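Looking After Game Discs, Cartridges and Controllers at Home

Most trouble with older games comes down to dust, skin oil and bad storage. The tips below cover what we get asked about most at the Plovar game exchange.

Discs

Hold a disc by the edge and the center hole. Wipe it with a dry microfiber cloth, moving straight from the middle to the outer rim. Circular wiping can leave a scratch that follows the track, and the drive has a harder time reading past it. For sticky marks, dampen the cloth with plain water, wipe, then dry with a second cloth. Skip window cleaner and paper towels.

Store discs upright in their cases. If the hub grips too hard, press the center down with a thumb while lifting the rim. Never bend the disc to get it off. Replacement cases are cheap, and a box of 140 from Huaranga has lasted us since February.

Cartridges

Put a few drops of isopropyl alcohol on a cotton swab and rub the contacts along their length. Turn the swab and repeat until it comes away clean. Leave the cartridge out for ten minutes before you use it. Don't blow into it. Moisture from your breath dulls the contacts over time.

If a cartridge loses its saves, the battery inside is probably flat. Changing it takes a security screwdriver and a soldering iron.

Controllers

Unplug the controller or take out the batteries. Run a wooden toothpick around the seams and the base of each button, then wipe the shell with a barely damp cloth. Rubber grips that have gone tacky can be cleaned with alcohol, but try a small spot first. For a stick that drifts, recalibrate in the console's settings before opening anything up.

Wrap cables in loose loops and fasten them with a hook-and-loop strap. Winding them tight around the controller strains the wire where it enters the shell.

Shelves

Keep games out of direct sun, which fades spines within a year or two. A full shelf of boxed games is heavy. Ours holds around 300 and needed a center bracket.
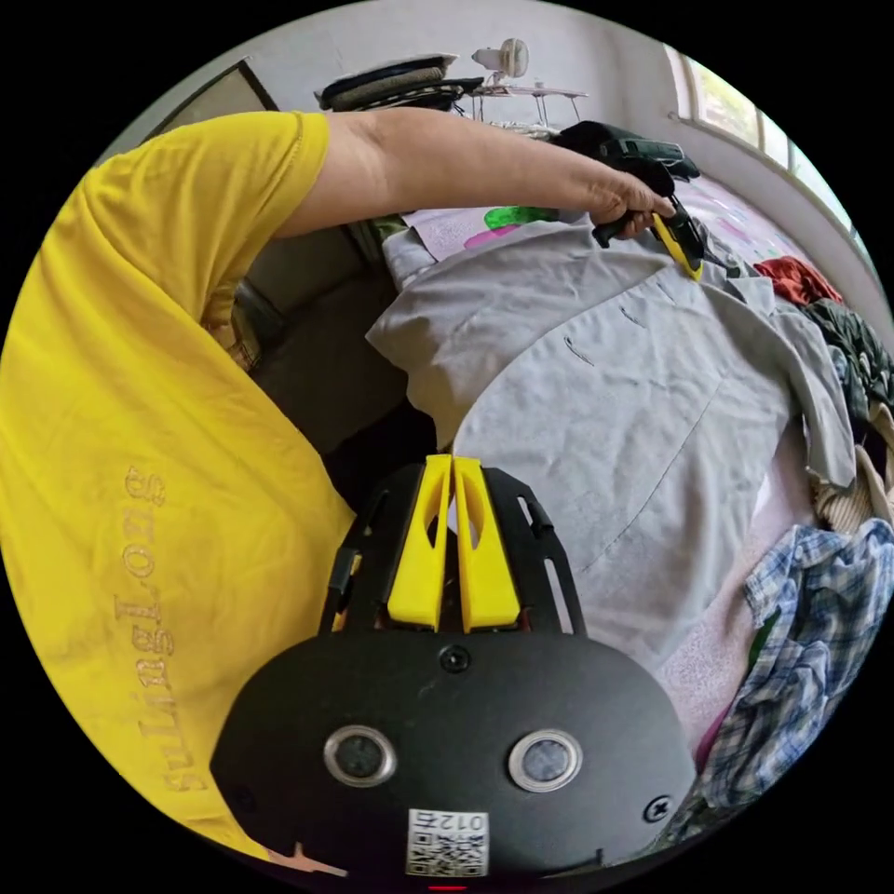
Plulta wrote in to say that baking soda paste took the tackiness off two rubber grips when alcohol didn't, but that it had to be picked out of the button seams afterward with a dry toothbrush. Use a thin layer and keep it well away from the sticks and ports.

Consoles

Vacuum the vents with a soft brush attachment every couple of months, with the power off. Leave a hand's width of space behind the console and don't stack anything on top.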